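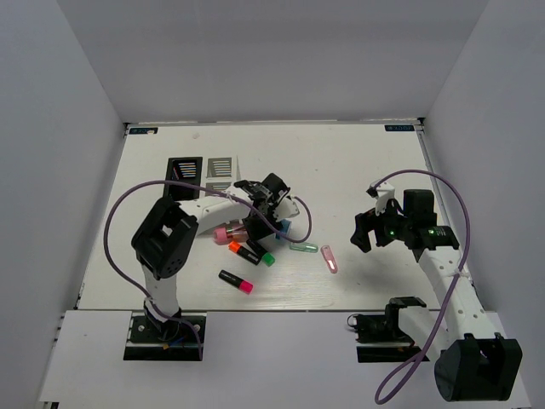

Two of the arms at the Mastholm packing room, with highlighters and trays on the table. Photo: Ásdís Hjaltadóttir

Business | Local jobs

Stationery packer Holst has put robot arms on its sorting tables in Ullcombe, and staff who used to fill trays by hand are moving to checking and repairs.

The change took in 12 workers at the Mastholm site. No layoffs, the company says – but two casual contracts that ended in January were not renewed.

"My wrists are better, I'll say that," said Siiri Karppinen, a packer for nine years. "But you stand there watching now. Its a long shift when you're watching."

Site manager Grigoris Makris said the tables should handle some 1,000 pens and markers a shift once they are up to speed. They're not there yet. Odd-shaped items still go to the hand line.

Union delegate Gualtiero Marras wants the new duties written in to the pay grades. Talks with Holst are still going – no date set for a vote.

Training is paid and runs on day shift only, a sore point with the night crew.

We use cookies to improve your experience. Manage settings or accept all.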